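4.3 Station 4 vorführen: Die Sortierbox

Jetzt kommt der Teil, auf den sich die Besucher beim Tag der offenen Tür in Jurnercombe am meisten freuen! An Station 4 dürfen sie die Handgreifer selbst in die Hand nehmen – und merken schnell, wie viel Gefühl in so einer einfachen Bewegung steckt.

Vor dem ersten Durchgang:

1. Beide Handgreifer anschließen und in Clustura die Anzeige »Bereit« abwarten. Das dauert bis zu 40 Sekunden.
2. Kabel so führen, dass sie am Handgelenk nicht spannen.
3. Die leere Box mittig auf den Tisch stellen, Verschluss zum Gast.
4. Deckel ganz nach hinten klappen. 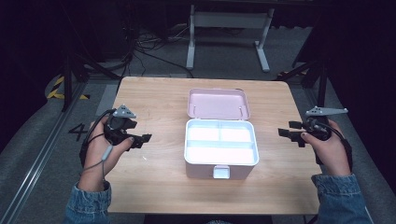 Abb. 13: Geöffnete Box zwischen linkem und rechtem Handgreifer

Durchgang mit Gast:

5. Erst selbst vormachen, langsam und gern mit Kommentar. Ladan Amini lässt dabei immer raten, welche Hand zuerst zugreift, und schon ist die ganze Gruppe dabei!
6. Greifer übergeben, links und rechts nacheinander.
7. Aufnahme starten und den Gast die Box schließen und wieder öffnen lassen.
8. Aufnahme stoppen und die Wiedergabe auf dem großen Bildschirm zeigen. Unbedingt Zeit dafür lassen, die Leute wollen ihre eigene Bewegung meist zweimal sehen.

Hinweis: Kinder unter 155 cm stehen auf dem Podest. Marius Radu hat den Schlüssel zum Lagerraum.

Achtung: Hinter dem Tisch liegen Kabel auf dem Boden. Gäste immer von vorn an die Station führen und nicht über die Bodenschiene steigen lassen.

Achtung: Finger nie zwischen die Greiferbacken halten, auch nicht zum Spaß.

Bleibt die Anzeige auf »Warten«, den Stecker am linken Greifer prüfen und Schritt 1 wiederholen. Hilft das nicht: Traian Matei, Durchwahl 2825.

Weiter mit 4.4, Station 5 vorführen.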